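Home | Archive | Shop Notes | About | Subscribe

This site uses cookies to remember that you have been here before. Accept / Manage

The gripper budget, version four

I have a spreadsheet called "gripper_budget_FINAL" and three more with longer names. The first was made in November, when I believed that a robot arm was the expensive part and everything after it would be pocket change. I was the person who signed for the arm. I would like that noted before I start complaining.

We run a small rubber parts shop. Parts come off the line, go into plastic bins, and then somebody has to take them out of the bins one at a time and put them somewhere else. It is dull work and it wrecks your wrists. So we bought an arm, a Visberg, secondhand, with a controller that takes as long to start up as my first car did. It arrived on a Wednesday. It had no hand.

I knew it had no hand. The listing said "arm only." What I had not done was put a number next to "hand" in the spreadsheet, apart from a cell that said 300 with a question mark after it.

The 300 came from a catalog. For 300 dollars you can have a very nice pair of parallel fingers from Ahn, and they will pick up anything you like, provided it is a cube. Our parts are black molded rubber with grooves and lugs and steps in them, and they lie in the bin however they landed. Two of them will happily lock together by the lugs like they've been introduced. The Ahn fingers closed on the first one, the rubber squashed, and the part shot out sideways and went under the bench. I left it there for a while out of respect.

So version two of the budget had a better gripper in it. Prilent makes one with force control, meaning it can squeeze until it has squeezed enough and then stop. That was 900, and it came with plain metal fingers that you are expected to replace with your own, the way a picture frame comes with a photo of somebody else's family. I had not budgeted for fingers. I had budgeted for a gripper, which I took to include fingers in the same way I take a car to include wheels.

Fingers, for the record, ended up at 92 dollars a set, and we went through a few sets. The first were too narrow. The second were fine on the rubber and too fat to get down the side of the bin. We also started marking the fingers in white paint, after an afternoon of mounting the wrong ones and blaming the software.

Then the camera. I had been hoping to get away with one camera on a post, looking down. The trouble with a camera on a post is that the arm spends its whole working life standing in front of it. You get a lovely view of an elbow. The answer is a small camera out at the wrist, looking past the fingers, and the answer costs money, and so does the bracket, and so does the cable that has to bend every time the arm does. I put cables under "misc." Please don't put cables under "misc." Ours is now the second largest line on the sheet and still has no category of its own, mostly out of stubbornness on my part.

The wrist view is worth it, I'll say that. You see exactly what the hand sees, which in our case is black rubber on top of black rubber with more black rubber in the shadows behind it. I'd been using dark bins. Anyone who has ever dropped a sock behind a dryer could have told me what was wrong with that. Bright bins cost next to nothing and did more for us than the pricier lens I was about to order, and I am still annoyed that the cheapest line in the budget was the last one I thought of.

The one purchase I talked myself out of was a service plan from Pruromex. Their quote ran to 54 pages. I read nine of them and found the word "solution" on every one, and after that I closed it and bought a second set of spare cables. I may regret this. Version five of the spreadsheet has a row for regret, currently blank.

If you are pricing one of these for a shop like ours, here's what I'd put in on day one:

The arm, obviously. The hand, as a separate line. Fingers, as a separate line from the hand, times three. Wrist camera and bracket. Cables, with their own heading and some dignity. Bins in a color your parts are not. Then your own hours, which I left out of versions one through three on the theory that I was free. My family has a different theory.

Still to buy: a proper stand for the controller, which is sitting on a chair. I need the chair back. I've been getting quotes on stands and they are all — you'll be amazed — sold without feet.

Get new posts by email. No spam, about one a month, sometimes less.

Contact | Copyright, all rights reserved | Back to top

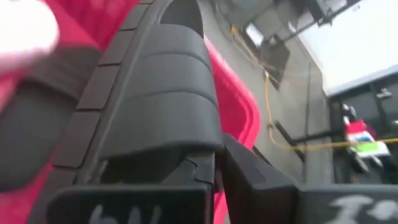
Filed under: Shop Notes / Robots and Money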